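Wildlife Photography in the Field
Handout 4: Waiting, and what to do with your hands
Stullasdale evening course, June 2020

Most of wildlife photography is sitting down. The brochure shows the other part. At the Clunport marsh last term we spent 145 minutes in a blind and took pictures for maybe two of them, and everyone who stayed put went home with a heron.

Light first. You want the sun behind you or off to one side, low, and you want to be settled before it gets there. Animals don't mind a lump in the grass. They mind a lump that arrives, unzips four pockets and looks for its lens cap.
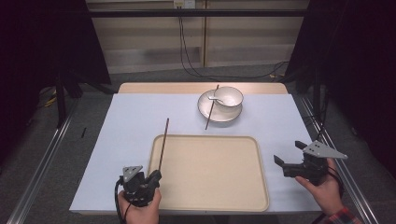

Getting settled early also lets you set exposure on something dull. Meter off the reeds, take a test shot, look at the histogram, then leave it alone. If the bird is white, go darker by two thirds of a stop and check again. White birds on dark water have fooled every meter ever sold, and will fool yours.

Shutter speed: 1/500 for anything walking, 1/2000 for anything leaving. Most of what you meet will be leaving. 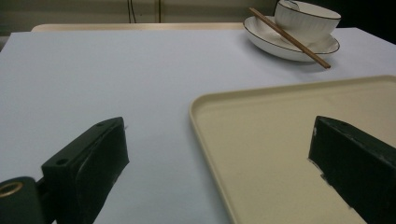
Correia wrote in the margin of last term's copy that 1/2000 is a fantasy under trees at dusk, and that a soft deer at 1/125 beats a black rectangle at any speed. Fair enough. Raise the ISO until you're slightly ashamed of it, brace on a beanbag, and shoot in short bursts when the animal pauses. Deer pause a lot – they stop to listen, usually to you.

Distance is the next argument. For this course the rule is 70 yards from deer and elk, more if there are young. If the animal looks up, you stop. If it looks up twice, you back off. A frame of an animal staring at you in alarm is a portrait of your own bad manners, and we get plenty of those at the review.

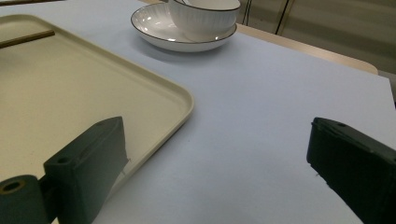 EDITING AND KEEPING

One student came back from the December outing with 896 frames of the same duck. It was a good duck. Please don't do this.

Sort the same evening, while you still remember which ones felt right. First pass, delete anything with a soft eye. Second pass, pick one from each burst. Stop there and sleep on it. Proteo, the course's shared folder, takes ten frames per person per outing, and it will not be moved by pleading.

Don't clone out twigs. Crop if you must, and say so in the caption, with the place kept vague for nests and dens.

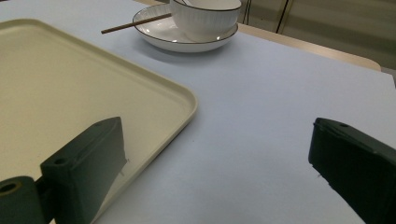 BEFORE NEXT SESSION

Bring one frame you like and one that failed, plus the settings for both. Read Handout 5 on tracks and scat. Charge your spare battery, then put it in the bag.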